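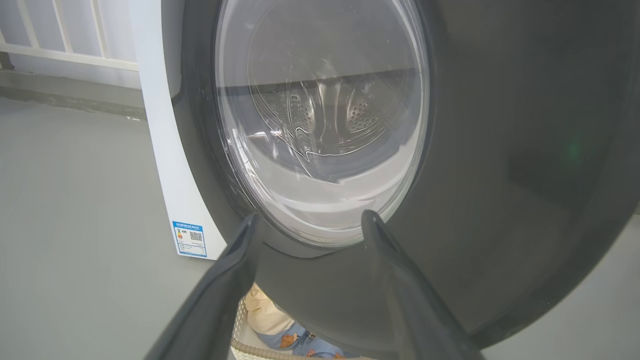 4.2 Do the rules reach the laundry room?

Most of the guidance we reviewed for household manipulation was written by people thinking about kitchens and warehouses, and it shows. The draft practice notes circulated by the Plirko group run to nine clauses. Only three of them say anything an operator could follow while standing next to a front-loading washer. The rest ask for "appropriate care" or "suitable clearance" and leave the reader to work out what either phrase means.

Take the clause on glass. It tells the operator to keep hard end effectors away from "fragile transparent surfaces." In our loading task the fingers have to work close to the door glass, whether they are lifting a garment from a basket on the floor or lining up with the opening. A robot that obeyed the clause to the letter would never load a machine. Limsakul and Srithong argue that the clause was meant for drinking glasses and should be read that way. Perhaps so, but a rule that needs its authors on hand to explain it is a weak rule, and we could find no stated distance, speed or contact force anywhere in the text.

The clause on checking the drum is better. It requires a look inside before the first garment goes in, and it names who signs for it. We kept it unchanged. Our one complaint is that it accepts a single view from the wrist camera through a closed door. Thick curved glass bends what is behind it and throws back highlights, and a small dark sock against the back of a drum is easy to miss. Our own procedure asks for the check to be repeated with the door open.

Figure 7. Basket placed in front of the washer, door open, gripper at lower right.

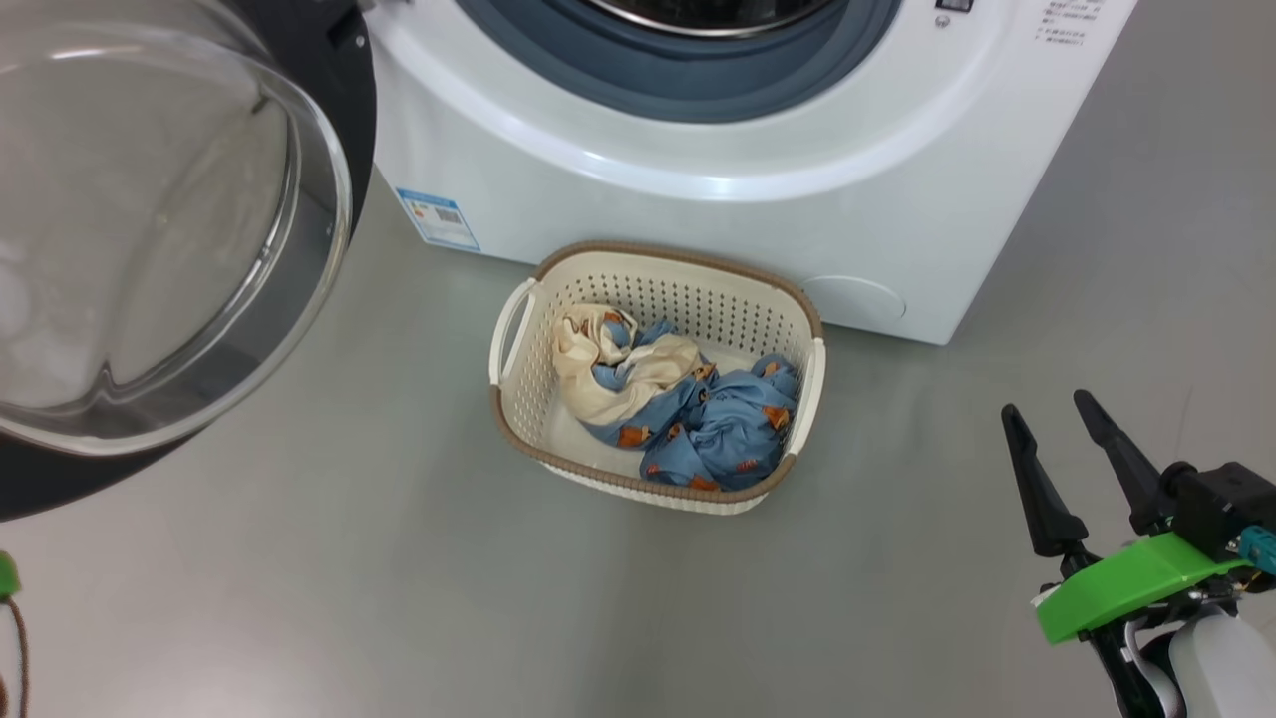 Floor placement is where we disagree most with current practice. The notes say the basket should be "within reach and clear of moving parts." An open door is a moving part by any reading, and a basket directly in front of the machine shares the floor with it. Gondal proposed marking a fixed spot with tape. Maillard objected that no home has tape on its floor, and that results obtained with it would flatter the robot. We side with Maillard, with some reluctance, as the tape would have made our logs far easier to compare.

We are also doubtful about the claim, repeated in several of the documents we read, that following a written standard makes trials safer. Our log holds 2,929 grasp attempts. It records which version of the notes was in force for each, but the operators gained experience over the same period, and Chantharasri's attempt to separate the two effects did not convince the rest of us. Anyone who wishes to credit the paperwork should first show what the same crew would have done without it.

Until that work is done, we suggest a modest reading of the notes. Treat the drum check and the stop-button clause as binding. Treat the clauses on glass and clearance as open questions, and write down the distances used in each trial so that a later version can replace the adjectives with numbers. The Dava checklist, revised last September, already has a column for this. In the copies we were sent, the column was blank.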